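Cold brew at home, is it worth the fuss?

folke_d
Posted 22/01/2018
So I finally added up what I spend on iced coffee and it came to 300 bucks since August. Ouch! I bought a bag of the Dusska dark roast and want to make my own. How long do you all steep?

mbali.n
17 hours on the counter, coarse grind, then into the fridge. I've tried shorter and it tastes like brown water to me.

stamisar_fan
Way too long, sorry. Mine gets woody past twelve. And please don't use Dusska for this, it's all smoke.

mbali.n
Woody?? Your grind is too fine then. I like the smoke (so does my sister, and she's picky).
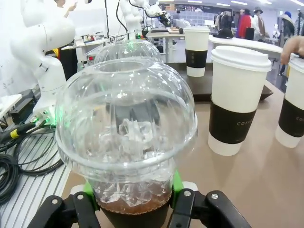 folke_d
How much coffee should I use for a quart of water?

mbali.n
About 96 grams if you're going to pour it over ice, less if you drink it straight.

nhan_t
I'd go lower. At that strength you go through a bag in no time, and there goes your savings. Also rinse the filter first, paper taste is gross.

stamisar_fan
Agree with nhan on the amount. Still say twelve hours.

folke_d
OK, splitting it into two jars tonight, one for each of you. Will post tomorrow.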